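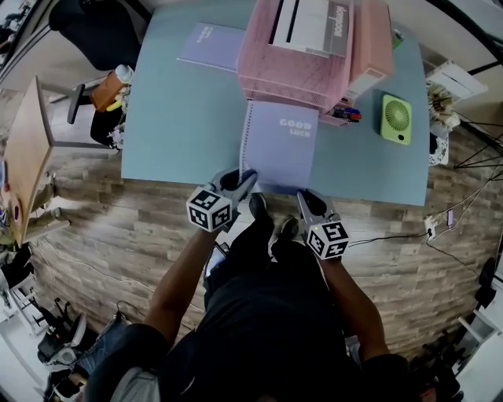
desk task, both grippers at the front notebook

Re: [groder-users] Marker pose jumps when the cube is turned

Hello all,

Thank you for the quick answer. I put my replies between your lines.

> Which faces does the tracker use? If it sees only one face of
> the cube, the pose can flip between two solutions. We had this
> at Ekpo also, mostly on the left hand.

I checked the log. In the bad parts the tracker had only one face for up to 9 frames in a row, and the rotation flips inside these parts. When two faces are visible I do not find any flip. So I think you are right. It is the same for both hands in my case.

> Do you filter before or after you merge the faces?

After. I now believe this is wrong. Groder gives me one pose per face, I take the average, and then the filter runs. If one face is flipped, the average is already bad and the filter only makes it smooth. I changed the order in my branch, but I did not test it on all recordings yet. On the desk task with the lavender notebooks (the one in the attached picture) the left track looks much better.

> Try a lower limit for the reprojection error.

I tried 4 pixels. It removes most of the flips, but it also removes good poses when the hand moves fast. With around 100 recordings to process I prefer not to tune this by hand for each one.

Two questions remain:

1. Is it possible to give the last accepted pose as a starting guess to the solver? I see the option in the Bokow wrapper, but it seems that the value is not passed to the Groder core.

2. When the cube is lost completely, do you fill the gap, or do you cut the episode there? The planner we use in Tovville does not accept gaps, and I am afraid that a filled path near the notebook edge will teach a wrong contact point.

I can send the log and the config file if somebody wants to look. The patch is small, 32 lines, and I will post it after I clean the comments.

Best regards from Tovville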